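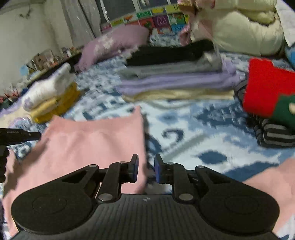
Who Pays for the Footnotes? Tracing Think Tank Money in a Local Transit Fight

Kartini Mandagi
Media and Public Policy, final project report
December 2019

Background

Last spring the city of Gramau held a vote on whether to hand its bus routes to a private operator. In the months before the vote, the local paper and two radio stations kept quoting the same report from the Leung Center, a policy institute with a serious logo and a very short staff page. The report said private routes would save the city money. It was quoted so often that I assumed somebody had read it.

My project asked two questions. Where did the report come from, and how did local news outlets describe the people who wrote it?

Method

I searched the archives of three outlets for any story that mentioned the bus vote. This gave me 637 items, including letters to the editor, which I kept because they were the best part. I then marked each item that cited the Leung report and wrote down how the center was described. For the money side I used public tax filings, the city's lobbying register and the center's own annual reports, which are mostly photographs of people shaking hands.

My original plan was to interview the report's authors. I sent 12 emails in November and got one reply, an invitation to a donor lunch. I did not go. The lunch cost more than my project budget, which was zero.

Findings

The phrase "independent research group" was the most common description by a wide margin. Some stories used "nonpartisan." A few just said "experts," as if they had come with the building. Only two stories mentioned funding at all, and both ran after the vote.

The filings were more talkative. The center's largest listed donor in the year of the report was Nadbridge, a holding company that shares an address and a phone number with Vidbridge. Vidbridge was one of the two firms hoping to run the buses. I called the phone number. The person who picked up said "Vidbridge" and, when I asked for Nadbridge, said "also yes."

None of this was illegal, and the donation was disclosed on page 41 of a document that anyone may request by mail.

The measure failed by 2,269 votes, so it is hard to claim the report carried the day. It did set the terms, though. Opponents spent most of their time arguing with its savings estimate and very little on their own plan.

Limits

I coded everything myself, so there is no second reader to catch my mistakes. One radio archive has a gap of several weeks, and the station blames a server move. I also can't show that the donor asked for any particular result - a filing gives an amount and a date, and motives don't get a box on the form.

Next steps

I would like to run the same search on the school bond vote, where a different institute is already being called independent. My adviser has suggested a smaller sample.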